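Skandthorpe Round Patio Table
Set-Up and Care Guide

Section 4: Placing, Clearing and Setting the Table

Read this section after the base has been bolted together (Section 2) and the top has been fastened to it (Section 3). Two adults should carry the table. Do not roll it on its rim.

4.1 Choosing the spot

1. Pick a firm, flat surface such as paving or poured concrete. On grass, set a paving slab under each foot first.
2. Keep the rim clear of walls and posts so that chairs can be pulled out all the way. The table may stand close to a hedge, but trim the hedge back before the growing season.
3. Set the table down and press on the rim at several points. If it rocks, turn the adjustable feet by hand until it stands still. Do not wedge anything under a foot.
4. If you use a side-pole umbrella, stand the pole outside the rim and open the canopy over the table. Follow the umbrella maker's instructions for the weight of its base.

Caution: Never tie an umbrella to the table. Close the canopy in wind and whenever the table is left unattended.

4.2 Getting to know the top

The slats run from the center disc out to the rim. The gaps between them let rain drain through and give the boards room to swell in warm weather. They must stay open. Do not fill them with sealant or cover them with tape.

The center disc is fixed. Small things can be set on it, but it does not turn, and it should not be used as a grip when the table is moved.

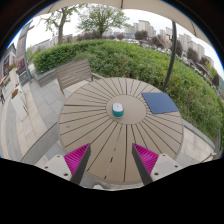 Crumbs were my main worry with all those gaps, and a dry paintbrush gets them out faster than the stiff brush you recommend, writes Amarachi Nwankwo. I do it after every meal and have never had to use the hose.

A dry paintbrush is fine for daily cleaning. Use the stiff brush at the end of the season, when dirt has packed down between the boards.

4.3 Setting the table

1. Wipe the top with a damp cloth and let it dry.
2. Put down mats before placing anything with a rough or metal bottom. Grit caught under a cup or pot will mark the boards.
3. Use flat mats. Lift them to move them — dragging a mat pulls sand across the surface.
4. Place heavy dishes toward the center. Do not load one side of the rim.
5. Keep thin-stemmed glasses on a mat or tray so that the foot of the glass does not settle over a gap.

Note: The Onico mat set is sold separately and is not needed for the warranty. Any flat outdoor mat with a smooth back will do.

Caution: Do not sit or stand on the table. Do not set a grill, fire bowl or hot pan directly on the slats.

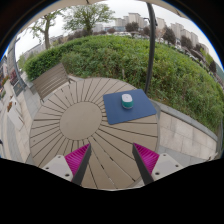

Square mats do not follow the lines of a round top, and there is no correct way to turn them. Some owners line up one edge with a slat and others go by the nearest chair. What matters is that the mat lies flat and stays inside the rim. A small item can share it, as the white and teal-green one does on the dark blue mat, and the boards beside it are left clear for wiping. Take mats in overnight. Damp trapped under a mat leaves a darker patch that can take days to fade.

4.4 Clearing and end of season

1. Remove everything from the top, including mats.
2. Brush the gaps from the center outward, following the slats.
3. Wash with warm water and mild dish soap. Rinse with a garden hose at low pressure. Do not use a pressure washer.
4. Let the table dry fully before fitting the Hayat cover. In most gardens this is a job for September.
5. Check the bolts under the top and tighten any that have worked loose.
6. Lift the cover on a dry day once in a while during winter to let air in.

Note: If the table is stored indoors, stand it on its feet. Leaning it against a wall puts strain on the rim.

For replacement feet and bolts, see Section 6.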